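Zaltholm Rental Entity Filings

A table of business entities set up to hold residential rental property, with their formation type, state fees and annual report status. 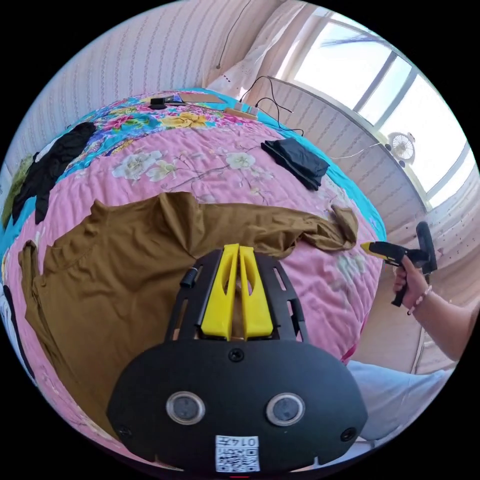 What is in the data

The main file has 3,062 rows. Each row is one entity: an LLC, a limited partnership, a corporation or a trust that was named as owner on at least one residential rental at the time the record was pulled. Single-family houses, duplexes and small apartment buildings are covered. Commercial property and vacant land are left out.

The records come from public filing offices in all 50 states, matched to county deed indexes. Coverage is uneven. Some states publish full filing histories and some publish only the current status, so the older columns have a lot of blanks.

Files

entities.csv – the main table, one row per entity
fees.csv – formation and annual fees by state and entity type
sample.csv – 300 rows picked at random from entities.csv, for trying things out
changes.txt – notes on each release

Columns in entities.csv

entity_id – our own number, stable between releases
state – two-letter code for the state of formation
entity_type – llc, lp, corp or trust
series – yes, no or blank; only filled in for states that allow series LLCs
formed – year of formation
status – active, late, dissolved or unknown
managed_by – members, managers or blank
units – number of rental units matched to the entity
foreign_reg – yes if the entity is also registered in a state other than the one it was formed in
last_report – year of the last annual report on file

Names of owners, members and registered agents were removed before release. Street addresses were cut down to the county.

How the matching works

Zeltuseo is the script that joins filing records to deed records. It cleans up the entity name (punctuation, "L.L.C." against "LLC", "and" against "&"), then looks for the same name in the deed index of the same state. If there is one match, it is kept. If there is more than one, the script compares mailing addresses and keeps a match only when 2 or more address fields agree. Anything else goes to a reject file, which is not published.

Vudum is the older script. It used name matching alone and is still in the repo under old/ so that the first release can be rebuilt. Please don't use it for new work.

The nightly build runs on Jenkins. It checks that the column names are right, that every entity_id is unique and that no fee is negative. It does not check the filings against the state offices.

Known problems

Status is only as fresh as the state's own site. An entity marked "late" may have caught up the day after we pulled it.

Trusts are badly undercounted. Most states don't require a trust to file anything, so we only see the ones named on a deed.

One investor may hold ten houses in ten LLCs. The table has no field that ties them together, and counting rows will not tell you how many investors there are.

The units column is a count of matched deeds with a unit number where the county gives one. For duplexes it is often 1 when it should be 2 – this is on the list to fix.

Fees in fees.csv are state fees only. Franchise tax, publication costs and agent fees are not in there.

What it should not be used for

Please don't use this table to decide which kind of entity to form. It says what other owners filed and nothing about how well those entities held up in a lawsuit or an audit. Talk to a lawyer or a tax preparer in your state.

Updates

The current release is dated 24 April 2020. The next one is planned for August and will add the year of dissolution where a state publishes it. Corrections are welcome through the issue tracker; include the entity_id and a link to the state filing page.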